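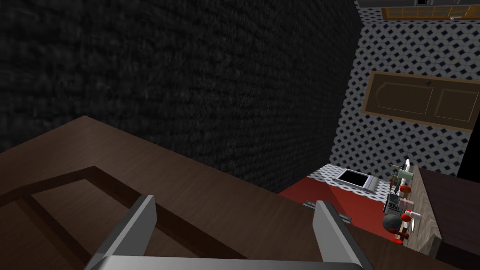 I had been meaning to visit the Wulik paper mill for so long that my sister had stopped asking when I was going. It sits at the bottom of a steep lane outside Prevolberg, and the first thing you notice, well before the building, is the noise of the river going over the weir. They have been making paper by hand on that spot since 1837, with one long gap in the middle, and one weekend every July they open the whole place to anybody who cares to walk down the hill.

I cared to. I took the early bus, got off one stop too soon (the stop for the mill is the one after the church, whatever the timetable says), and arrived warm and a bit dusty while they were still setting out the chairs. A woman at the gate gave me a paper ticket with the mill's own watermark in it, a little heron standing on one leg. I have it in front of me now and I don't intend to lose it.

The tours go out in groups of 20, which is more people than you'd think could fit on the stairs. Ours was led by Karthikeyan Annamalai, who learned the trade here and has been at the vats since 1994. He has a quiet voice and we all had to bunch up close to hear him, and I think the tour was better for it. He started us in the rag room, up under the roof, where cotton offcuts are sorted and cut before they go anywhere near water. It smells of clean laundry and old barn up there. He handed round a piece of good shirt cotton and a piece of something blended and asked us to tell them apart with our eyes closed. I got it wrong, and so did the man beside me, who had just told us he'd spent his working life selling shirts!

From there you go down to the beater, a long oval trough with a heavy roller at one side that churns the rags into pulp. This one is called the Odukoya, after the family that paid to have it rebuilt when the mill reopened, and everyone at Wulik talks about it the way you'd talk about a difficult aunt. It takes roughly a whole working day to do a batch properly. We put our hands in the pulp at the end of the trough, and it felt like cold oatmeal with silk in it, if you can imagine such a thing.

The vat room was what I had really come for. Karthikeyan rolled up his sleeves, dipped the mold in, brought it up level, and gave it a small shake from side to side and then front to back, and there was a sheet of paper where a moment before there had been cloudy water. He did it 4 times without saying anything and then asked who would like a try. There was a silence, and then of course the children went first. My own sheet, when my turn came, was thick at one corner and nearly transparent at the other. He looked at it kindly and said it would make a nice lampshade.

Once the sheets are couched onto felt (you say it "cooched," and I was corrected twice) they go under the press, and then up again to the drying loft. I would go back for the loft alone. The shutters run the whole length of both walls and are opened or closed by hand according to the weather, and on the afternoon I was there they had them halfway. The sheets hung over ropes in little bundles and moved all together whenever the wind came up off the river. People who had been chatting all the way round went quiet in there.

Lunch was soup and rolls at long tables in the yard, and very good soup too — leek, with a lot of pepper. I got talking to a couple from Hitero who bind books in their spare room and had come with an empty suitcase to fill at the shop. They told me which paper to buy for letters and which would only blot, and I followed their advice to the sheet. The shop is small and gets crowded after two o'clock, so go before you eat if you have your heart set on anything. The seconds are in a drawer under the window, sold by weight, and some of them are lovely. I bought a bundle with a faint tea-colored streak running through it and have been writing thank-you notes on it ever since.

A few practical things, for anyone thinking of next summer. Wear shoes you don't mind getting wet, as the vat room floor slopes and the water finds you. The stairs to the loft are steep and there is no other way up, though they have a bench in the yard where you can watch the shutters being worked from outside. Tickets are sold at the gate only. The last bus back to Prevolberg leaves from the top of the lane at half past five, and the lane is a good deal longer going up.

My lampshade sheet arrived in the mail last week, pressed and dried, with my name penciled in the corner. The heron came out upside down.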